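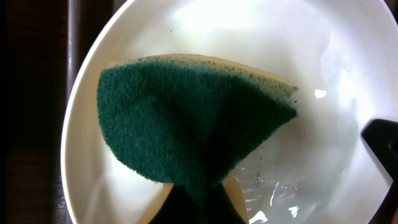 Kitchen Notes: Table Washing at Dridudcombe

The sink in the Dridudcombe kitchen was out of service for most of January while the drain line was replaced. During that time all plates and small dishes were washed at the table, using bowls, trays, and a double-sided sponge. The sink is back in use. The table method is being kept as the fallback procedure, and several members in the Tillell building have asked for it in writing. What follows replaces the single sheet that was taped inside the cupboard door.

Scope

The procedure covers flat plates, side plates, and shallow dishes with ordinary food residue. It doesn't cover pans with burned-on material, cutting boards, knives, or glassware. Glasses were tried in the first week and the results were poor. Streaking was visible on all of them after drying, even with a second rinse. Carry glasses to the upstairs sink.

Equipment

One large tray with a raised rim. One smaller tray. One wide ceramic bowl. One sponge with a scouring face and a foam face. Two pitchers, one for wash water and one for rinse water. A bucket for waste water. A scraper, silicone or stiff plastic. Two dry cloths, kept off the table until they are needed. A sheet of corrugated cardboard is optional and is covered further down.

The large tray is the work area. Its rim height matters more than its length. The flat baking sheets we started with let water run off on the first plate. A tray with rounded inside corners is easier to wipe out at the end, and the square-cornered one from Wolerham has been sent back for this reason.

The bowl needs enough width for the sponge to be turned over inside it. A deep, narrow bowl holds more water but the sponge can't be pressed flat against the side, and pressing it against the side is how most of the dirty water is removed between plates. Glazed ceramic is preferred to plastic here. It doesn't hold grease, and its weight keeps it from sliding when the sponge is worked against the wall.

Water

Use 2 liters of wash water for a batch of 24 plates, divided over several fills. Don't fill the bowl. A shallow pool in the bottom is sufficient, and a full bowl spills as soon as the sponge goes in. Change the water when you can no longer see the bottom of the bowl through it, or when loose grit has collected, whichever comes first. Rinse water is separate and is not measured. It is poured over the plate into the large tray, and the tray is emptied into the bucket before the level reaches half the rim height.

Detergent goes on the sponge. Putting it in the bowl was tested and used more product for the same result.

Sequence

Scrape first. All loose food goes into the compost caddy before the plate reaches the large tray. This step was skipped often in January, and it accounts for most of the water changes recorded on the log sheet. A single plate with sauce left on it will cloud a bowl that could have served the next several.

Lay the plates in the large tray so that at least part of each one is flat on the base. Three at a time is the practical limit for the tray we have. They will overlap the rim slightly, and that is acceptable as long as no plate is tilted enough to pour onto the table. 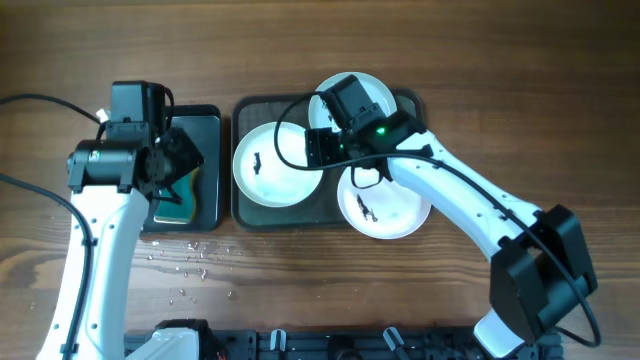
Begin with the plate that has the least on it and work toward the dirtiest. Wipe with the foam face in a spiral from the outer edge to the center, then once around the rim. Turn the plate and wipe the back. The back is where grease transfers when plates have been stacked, and it takes one pass. Use the scouring face only where residue remains after the foam. It should be pressed and moved in short strokes along the residue. Large circular strokes with the scouring face spread a dried stain over a wider area and leave more to rinse.

If residue resists, wet it and move to the next plate. Five minutes of standing is enough for starch and egg. Tomato takes longer. Turmeric does not respond to standing at all and is treated under staining, below.

Water on the table should be wiped at the end of each tray load. Droplets next to the smaller tray are normal, since items are lifted across that gap. Left alone through a full batch they join up and reach the edge. The tabletop at Dridudcombe has a finish but the finish is worn along the front, and the grain has already lifted in one place near the window end.

The smaller tray

There has been disagreement about what the smaller tray is for. In the first version of the sheet it held clean plates. In practice people put the sponge, the scraper, and sometimes food scraps on it, and clean plates were then set on top of these. The revised rule is that the smaller tray is a dirty-side tray. Tools and unsorted small dishes may go there. Clean items go straight to the rack on the side counter and do not return to the table.

Color has been suggested as a way to separate the two trays. Both of ours are dark, so position is used: large tray in the middle, smaller tray to its left. Left-handed users may reverse this but should restore it when they finish.

Cardboard

A sheet of corrugated board can be stood on the table to keep splashes away from whatever is behind it. Any clean carton panel will do. Stand it with the corrugation running vertically. In this orientation the sheet resists sagging for longer, although the bottom edge takes up water in either case and should be checked between batches.

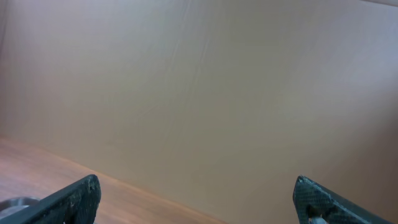 Cardboard resting on the wooden surface, flutes vertical. A faint crease runs down from the top.

Creased panels are usable provided the crease is vertical or close to it. A horizontal crease folds under the board's own weight once the lower part softens. Discard the sheet when the bottom edge feels soft. Don't dry and reuse it - a board that has been wet once delaminates quickly the second time, and the paper fibers end up on the plates. Plastic sheet was considered. It lasts longer but it sheds water directly onto the table at its base, so the total wiping was not reduced.

Sponges

The current stock is the Kruger two-layer type. It was chosen on price. Performance is adequate. The two points to watch are shedding and separation.

Shedding is the loss of small fragments from the scouring layer. These collect on the foam and in the bowl. A few specks are expected with any sponge of this construction and they rinse away. When fragments are still present after two rinses of the sponge, replace it. Don't trim the edges with scissors. Trimming exposes cut fibers and the shedding gets worse.

Separation is the scouring layer coming away from the foam, usually from a corner. It is caused by bending the sponge sharply across its short side, which people do to reach into the angle between the plate surface and the rim. Use the corner of the sponge for this, held at a tilt, with the long side kept straight. Five sponges were discarded in January, and all of them had failed at a corner.

After use, press the sponge flat against the inside of the bowl, rinse it, press again, and stand it on its long edge. Wringing is not recommended, again because of separation.

Staining

Some of the lighter dishes carry a yellow tint from turmeric or mustard. This is a discoloration of the surface and does not mean the dish is unwashed. It does make inspection difficult, because thin residue can't be seen against it. For these dishes, rely on touch. Draw a fingertip across the rinsed surface. If it drags evenly the dish is clean, and if it slides in patches there is still oil.

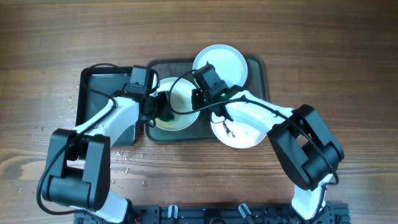 Mixed load at the large tray: a clean plate at the top, a yellowish stained one at middle-left, and one with brown scraps at lower right.

A paste of baking soda and water, left on overnight, reduces the tint on glazed dishes. It had little effect on unglazed ones. Bleach isn't kept in this kitchen and shouldn't be brought in for the purpose.

Avoid loading a clean plate and a soiled one in the tray together once rinsing has started. Rinse water running from one to the other was the most common cause of rewashing. If a mixed load can't be avoided, place the clean plate at the far side, pour slowly, and give it a final rinse by itself over the bucket.

Closing down

Empty the bowl into the bucket through the strainer. Wipe out both trays, the large one last, and stand them on edge against the wall. Wipe the table with a damp cloth and then a dry one, following the grain. Strainer contents go to compost. The bucket is emptied in the outside drain and not in the upstairs sink, which has a narrow trap and has already been cleared twice this winter.

Log sheet

The log sheet stays in use whenever the table method is used. Enter the number of plates, the number of water changes, and any sponge replaced. Leave the remarks column blank if there is nothing to report. Corrections to these notes go to Wakana Sugawara, preferably with the log sheet attached. A version for the Wolerham kitchen is in preparation. Their table is lower and the tray sizes differ, so the layout section will have to be rewritten.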